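News from the Desk
Aug 26, 2020

The Reissue Is Going Ahead

Most of you have been asking about the first Bouvier novel, which went out of print when the original publisher closed its fiction line. I can now answer. The rights have come back to me, I have signed with a small press called Draltance, and a new edition is in the works. It will be a paperback and an ebook. An audiobook is not part of the agreement and I don't expect one soon.

Getting the rights back took longer than I thought it would. The contract I signed 11 years ago had a reversion clause, and the clause said the book had to fall below a certain level of sales before I could ask. It had been below that level for a good while. The trouble was that the ebook was still listed for sale, and under the contract a listed ebook counted as being in print, whether or not anyone bought it. I wrote a letter, then a second letter, and then the publisher was sold and I had to start over with the new owner. The reversion came through in July. It was one page long.

If you write and you are about to sign something, read the out-of-print clause and ask for a number. "Available in any format" is what my contract said, and it kept the book tied up for years. Ask for a sales figure over two royalty periods, and ask how many days the publisher has to answer once you write in. I didn't know to ask for either.

What came back to me was the text and only the text. The old cover belongs to the old publisher. So does the interior design, and so do the typeset files, so I could not simply hand over the PDF and have it printed again. I had my own last manuscript, but that was the version before copyediting, and the copyedits had been done on paper. The copyedited pages are in a box. I have spent a lot of the summer at the kitchen counter with that box, typing in the corrections one at a time from the sheets. 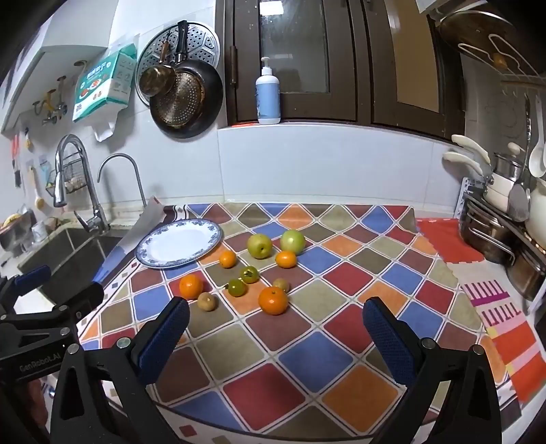 The new edition needs a cover, and Draltance has been good about letting me have a say. The old one showed a woman from behind, walking toward a church, and readers told me they took it for a romance. There is a church in the book, and she does walk toward it, but it isn't a romance. I asked for something plainer this time, with no figure on it at all. The designer wanted to know what colors I thought of when I thought of the Bouvier farmhouse, and I looked down at the diamond tablecloth I was working next to and read them off: blue, red, orange, olive, beige and maroon. She has used four of those in the first rough. The lettering is large and it can be read at the size of a postage stamp, which is how most people will see it when they are shopping on a phone. I expect to have a finished version to show you in the next issue.

The text itself is a harder question. I was a less careful writer when I wrote it. There are adverbs I would take out now, and a dream in chapter six that I would take out whole. I went back and forth about how much to touch. Some of you have read the book more than once, a few of you have used it in church reading groups, and I have letters from people who copied out a certain paragraph from the hospital chapter and kept it. I don't feel free to rewrite a thing that people have kept. So the rule I settled on is to fix errors and leave the writing alone. The dream stays.

Errors I am fixing: the grandmother's age, which changed between chapters three and nine. The name of the hymn in the funeral chapter, which I had confused with another hymn to the same tune. A psalm that was quoted from one translation and credited to another. A truck that was parked behind the barn in the evening and in front of it the next morning, with no one having moved it. Readers pointed out all four of these over the years, and I wrote each of them down in the back of my own copy, so thank you.

The psalm correction turned into a small job of its own. When I first published, my publisher's office handled permissions for Scripture quotations. This time I had to look up the terms myself. Many modern translations allow a certain number of verses without a written request, as long as the notice on the copyright page is worded the way they want it. The older public domain texts need no permission in this country. I quote from more than one translation in the novel, and each needs its own line. If you are publishing your own book, check the current terms on the translation owner's site and copy the wording exactly.

There will be some new material at the back. I have written a short afterword on where the story came from and what I was reading at the time. Draltance also asked for discussion questions, and I said yes after putting it off. I have never liked the kind that ask you to name the theme. The ones I have drafted stay close to what people in the book do and say, and they can be skipped. All together, the front and back matter will be shorter than I first planned. I had a companion essay that ran to 80 pages in draft, mostly on forgiveness and on what the older writers said about it, and it was too long to go in a novel. It would have pushed up the price for readers who only want the story.

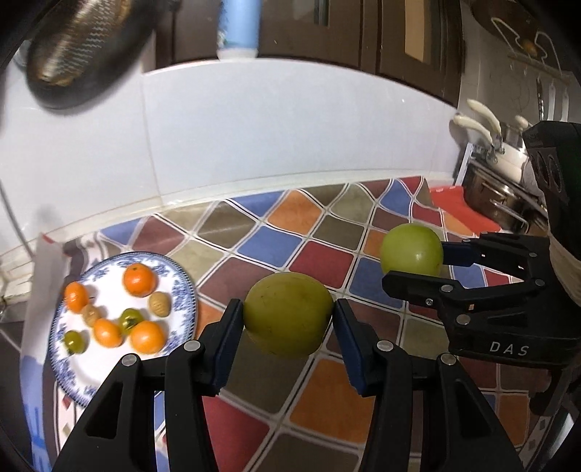

I may do something else with that essay. Tondach, which has published two of my shorter nonfiction pieces, has asked to see it as a small book of its own. It would need a good deal of work. At present it assumes you have read the novel, and it would have to stand up for a reader who hasn't. I will look at it again over the winter and will say so here if anything comes of it. Please don't write to Tondach asking for it, as there is nothing yet to order.

Some details on the printing. The first run will be 1,000 copies, done on an offset press, and after that the book will be printed on demand. The offset copies will be on a slightly heavier cream paper. The on-demand copies will be on whatever the printer stocks, which is fine but a little thinner. The words are the same in both. If you order before publication, you will get one from the first run for as long as they last.

The interior is being set in Odix, the layout program Draltance uses for all its books. I have been sent sample pages and the type is larger than in the old edition. I asked for that. Several of you told me you had given up on the old paperback and moved to the ebook on account of the small print, and I had the same trouble with it myself this summer. The larger type makes the book thicker. It also means the page numbers won't match the old edition, so if your group has notes keyed to page numbers, go by chapter instead. Chapter breaks have not moved.

Church groups and book clubs can order in quantity directly from the press at a discount. The terms aren't final. I have asked that there be no minimum larger than a small group would need, and I was told that would be all right. Groups that are meeting online at the moment should know that the ebook will come out on the same day as the paperback, so members who live far apart can start together.

What I could use from you is proofreaders. The retyped text has been checked once by me and will be checked once by the press, but I made the typing mistakes in the first place and I am not good at seeing them. If you would like to read a section on screen and send back a list of plain errors, reply to this email and put "proof" in the subject line. Say whether you would prefer the first half or the second. You'll get a copy of the finished book and your name in the acknowledgments unless you ask me to leave it out. Please only mark mistakes: missing words, doubled words, wrong punctuation, a name spelled two ways. You don't need to tell me about the dream.

The second and third Bouvier novels are still with their original publisher and still for sale in the old covers. I have no plans for those yet.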